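分类:厨房用品 > 沥水架 > 售后工单

工单号:512
产品:Desix 黑色台面碗碟架
购买渠道:Tandine 网店
状态:已解决
提交日期:2021年3月21日

问题描述

碗碟架是一月份买的,放在灰色斑点台面上用。头几个星期没什么问题,后来发现两件事。第一,盘子插进中间那一段矮齿以后会往前倒,靠到下一个齿上,严重的时候连着把旁边的盘子也带歪。第二,架子底座下面积水,早上把架子挪开,台面上有一圈水印,擦了还会留一点白色的痕迹。

家里常用的盘子有浅蓝色、薄荷绿和白色几种,都是 Nam 的平盘,盘边稍微翘起来一点。同一个架子,以前在别的台面上试过两天,也倒,所以应该和台面平不平没有关系。

想问:是齿的间距不对,还是我放的方法不对?能不能换一个?

第一次回复(客服)

您好,请先做以下检查,把结果写在本工单里。

1. 把架子清空,放在平的地方,按四个角,看有没有晃动。
2. 看底座四个胶垫是否都在。
3. 齿有没有弯的。可以从侧面平着看过去,整排的尖应该在一条线上。
4. 请告知盘子的直径,以及同时放几个。

用户回复

1. 不晃。
2. 胶垫有三个,少一个,右后角的。不晃可能是因为那个角本来就压得比较实。
3. 没看到弯的。右端那几根高的也是直的。
4. 大的盘子直径26厘米,小的20厘米。一次一般放六个,有时更多。大盘倒得多,小盘基本不倒。

另外补充一下,我是把盘子一个挨一个放的,中间不留空,因为台面不大,想省出地方放杯子。

第二次回复(客服)

胶垫缺失会让底座向一个角倾斜,水就不往出水的一侧走了,积在下面。这个我们补寄,一包10个,多的留着备用。

关于倒盘子:中间一段的齿比右端的矮,托不住大盘的重心。大盘请往架子的两头放,右边的靠着高齿。盘子之间至少空一个槽,不要挨着插。盘面稍微向后仰,盘底朝前或者朝后都可以,但是整排要统一。小盘和茶碟可以放中间。

如果还有放不下的盘子,先平放在旁边,等架上的干了收走再换,不要往缝里硬塞。
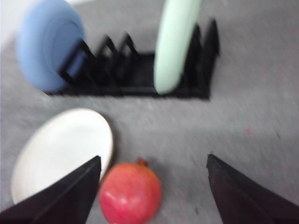
用户回复

按说的改了,用了一个多星期,现在情况如下。

大盘分开放以后没有再倒过。晚上洗碗的量刚好够,人多的时候要分两批,第二批就先在台面上平放着等一会儿。平放的盘子下面我垫了一块布,不然盘底那一圈的水会留在台面上。

胶垫收到了,换的时候把旧的三个也一起撕掉了,四个都用新的。旧的胶不太好撕,用吹风机吹热以后才下来,底座上残留的胶用酒精擦的,没有掉漆。换完水能流出来了,但是还是会有一点点积在底座靠里的边上,每天早上倒一次。

台面上的白印子用白醋兑水擦掉了一部分。靠墙那一块时间长了,还有浅浅的一圈,不凑近看不出来。

还有一个问题:齿的根部有点发滑,应该是水垢和油混在一起,用海绵够不到里面。这个能不能泡?

第三次回复(客服)

可以泡。水温不要超过52度,太热会影响表面涂层。加少量洗洁精,泡二十分钟,用旧牙刷顺着齿从上往下刷,冲干净以后倒扣晾干。不要用钢丝球,也不要放洗碗机。建议两个星期做一次。

石材和人造石台面请慎用白醋,时间久了表面会发乌。剩下的印子建议用中性清洁剂,Galargate 的台面清洁剂我们仓库有,700毫升装,需要的话可以和下次订单一起发,不单独收运费。

用户回复

泡过了,刷得比较干净,齿缝里出来不少灰色的东西。清洁剂先不用,家里还有一瓶中性的没用完。

不换货了,可以关单。

处理记录

原因一:底座右后角胶垫缺失,排水方向不对。已补寄胶垫。
原因二:大盘集中插在中段矮齿,且没有留空槽。已说明摆放方法,用户确认不再倾倒。
遗留:底座内侧仍有少量积水,属于该批次底座边沿偏高,已转给产品组登记。用户目前每天手动倒水,没有要求进一步处理。
同类工单请先问胶垫数量和盘子直径,再问摆放位置。

工单已关闭。如需重新打开,请在本页直接回复。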